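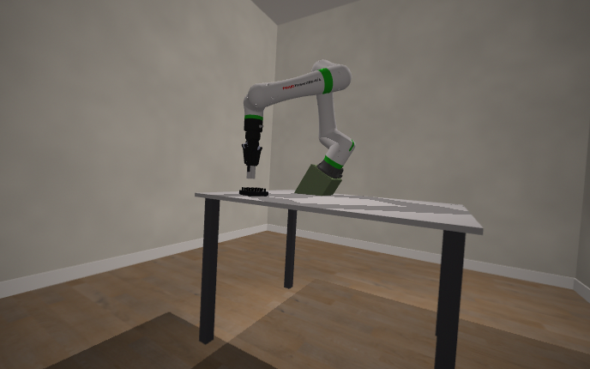

My refurbished laptop is here and I love it

October 3, 2021

Okay, so the Vesari showed up! If you read my last post you know I'd been whining about my old laptop for most of the summer. The hinge was going, the fan sounded like a hair dryer, and the S key only worked if you hit it like you meant it. A new one with the specs I wanted was $1640, and I just couldn't do it. I had the page open in a tab for weeks and kept closing it again.

Then in September Gaspard Guillot (longtime readers will remember him from the great printer disaster) told me to quit looking at new ones and check the refurb section at Wallin. I'd bought cables from them before but didn't even know they had a refurb section. It's tucked under "More" at the bottom of the menu, and it is a rabbit hole.

What I got

It's last year's Vesari, the 14-inch, with 16 GB of memory and the bigger drive. Listed as "Grade B," and I was braced for dents. There's one scratch on the lid near the corner and a shiny spot on the space bar, and that's the whole list of complaints. The screen is gorgeous. I opened some of my hiking photos from Vermont and just sat there scrolling through them with my coffee going cold.

Battery health came up as 85 percent, which made me nervous for a second, but I got through a full workday of email and writing and two video calls before I went looking for the charger. My old one would have been dead before lunch.

Oh, and it came with the original charger! The listing said "compatible charger," so I was expecting some no-name brick.

What I'd check before you buy one

Read the return policy first. Wallin gives you 30 days and they pay the shipping back. Todov had the same model for a little less, but their returns go through the individual seller and I've been burned that way before (the tablet, ugh).

Look at which ports you're getting. Mine has two USB-C and one regular USB, plus the headphone jack. I ended up ordering a Cevico hub anyway so I can plug in the monitor and my ancient external drive at the same time, and it's been great so far, even if the cable is shorter than I'd like. 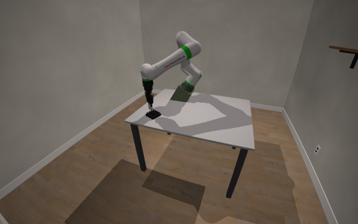 White arm, black gripper, pale tabletop

Run the battery report on day one and save a copy. Do the keyboard too - open a blank document and press every single key. I also played a movie with the volume all the way up to listen for buzzing in the speakers. The cat left the room, the speakers were fine.

And sign out of everything on the old machine before you wipe it. I forgot about my music app and had to go through their support chat to free up the slot.

Moving my stuff over took 8 hours, mostly because I have never deleted a photo in my life. I let it run overnight and it was done when I got up.

Next up is the desk itself, which is a mess of adapters and sticky notes right now. If you have a monitor stand you like, tell me in the comments! I'd love one with room underneath for the keyboard.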